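# The Plain Cloth, Reconsidered

Most households own between a few and far too many pieces of flat woven fabric: towels, napkins, table covers, dust sheets, the square that goes over the bread. They are the least complicated textile objects in the house. They have no seams to match, no sleeves to turn and no fastenings. They are also handled more often than almost anything else in the cupboard, and the handling determines how they look and how long they last.

This feature covers the plain cloth in a solid color and a plain or near-plain weave, in the sizes normally kept in a kitchen or linen closet. It deals with weight, hem, drape, creasing and folding, in that order. Fitted sheets are excluded. They are a separate problem.

## Weight and weave

Fabric weight is given in grams per square meter. A light napkin cloth might be 141, which is enough to hold a fold and light enough to dry on a rail overnight. Heavier goods absorb more and take longer to dry, and they put more load on any point from which they are hung.

In a plain weave, each weft yarn passes over one warp yarn and under the next. The structure is stable in two directions, along the warp and across it. On the bias, at 45 degrees to both, it is not stable at all. Pull a tea towel by its opposite sides and it barely moves. Pull it by its opposite corners and it lengthens, narrows and throws up a ridge down the middle. Nearly every practical difficulty in hanging and folding a cloth comes from that difference.

Yarn count matters less than is often claimed on packaging. A dense cloth made from poor short-fiber yarn will pill within a season. A more open cloth made from long-fiber yarn will soften and stay flat. The test in the shop is to rub a corner against itself for 15 seconds and look for loose fiber on the surface.

## Dark colors

Dark cloths have become common in kitchens in the past few years. The Dornis range of table linen sells more charcoal and slate than white, and the smaller mill at Prumberg dropped its cream line in April. The reasons are practical. Dark cloth hides coffee and oil, and it can be used for months without looking gray.

It has drawbacks. Lint shows, as does flour. A dark matte cloth absorbs light and gives the eye very little shading to work with, so shallow wrinkles disappear under a ceiling lamp and reappear beside a window. Anyone pressing dark linen should work with a lamp to one side at table height.

Dye loss is the other concern. Wash dark cloths separately for the first two cycles, inside out if they are double-layered, and at a low temperature. Dry them in shade. A cloth left over the same rail in direct sun will fade along the fold line first, and that stripe is permanent.

## Hems

The hem is the part of a cloth that fails. It is thicker than the body, it dries last, and it takes the friction whenever the cloth is dragged across a surface. A double-turned hem of 2 centimeters is adequate for a table cloth. Narrower hems look neater but curl after washing, since there is not enough turned fabric to resist the tension of the stitching.

Mitered corners are worth paying for on anything that will be folded. An unmitered corner has up to nine layers of fabric stacked in one place. Fold the cloth into quarters and all four corners come together in a lump that no shelf will flatten. The Jirnavora napkins, which are cheap and otherwise unremarkable, have properly cut miters and stack evenly to any reasonable height.

Check stitch tension before the first wash. Run a fingernail along the hem. If the thread lifts, it will catch.

## How a cloth hangs

Hold a square cloth by two adjacent corners and the lower edge is level. Hold it by a single corner, or by a point partway along an edge, and the lower edge slopes. The weave is then under load on the bias, and the fabric forms curved folds that spread from wherever it is bunched or held. These are drape folds. They are soft, they carry no memory, and they vanish as soon as the load is removed.

Pressed creases behave differently. They run straight, they follow the grain or cut cleanly across it, and they survive being shaken. It is useful to be able to tell the two apart before reaching for the iron, as a good many cloths are ironed for folds that would have dropped out in an hour on a flat surface.
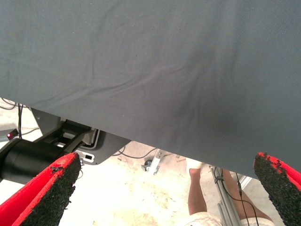

*Dark blue-gray woven cloth with its lower hem on a diagonal. The curved creases toward the center are shallow, and the fabric darkens to the right, where it bunches.*

A sloping hem is also the quickest guide to where the cloth needs correcting. The lower end of the slope shows which side has more fabric below the support. Move that side up, or the other side down, until the hem runs level. Do this before smoothing. Smoothing a cloth that is off grain pushes the excess toward one edge, where it collects as a fold that must then be worked back.

## Folding

The standard procedure for a rectangular cloth is as follows.

1. Lay the cloth on a surface larger than itself. If no such surface is available, let the excess hang evenly on two opposite sides.
2. Locate all four corners before making any fold.
3. Square the cloth by pulling gently along the warp, then along the weft. Do not pull corner to corner.
4. Bring one short edge to the other and align the hems, corners first.
5. Smooth from the fold toward the hems.
6. Repeat in the other direction.
7. For shelf storage, fold the result in thirds.

Step 2 is the one most often skipped. A cloth picked up out of a basket usually presents one visible corner and a good deal of hem. Following the hem by hand from the first corner to the second takes a few seconds and avoids refolding. Following it in the wrong direction on a long table cloth takes rather more.

Thirds are preferable to quarters for the final fold. The hem ends up inside, the outer face is a single smooth panel, and the stack presents rounded edges to the front of the shelf. Pieces can be removed singly without pulling on a neighbor.

Large cloths, meaning anything over 34 inches on the short side, are easier to roll. A cardboard tube of the type used for posters is sufficient. Roll with the hem parallel to the tube, keep light tension across the width, and finish with the face side out. The Bassey closet system includes a bracket for this purpose, but two cup hooks and a dowel will hold the same load.

## Storage and rotation

Cloth should be fully dry before it is stacked. The hem is the place to check, for the reason given earlier. Cedar blocks are harmless but should not touch the fabric, as resin can mark it. Plastic boxes are suitable for short periods only.

Place clean pieces at the bottom of the stack and take from the top. Without rotation, the same three or four cloths are used and washed every week while the rest develop a set crease along the outer fold. A cloth that has been stored for a year should be opened, shaken, and refolded with the main crease moved a few inches off its old position.

A cloth is at the end of its service as linen when the body becomes visibly thinner than the hem. Hold it to a window to judge this. Cut off the hems and use the center for polishing.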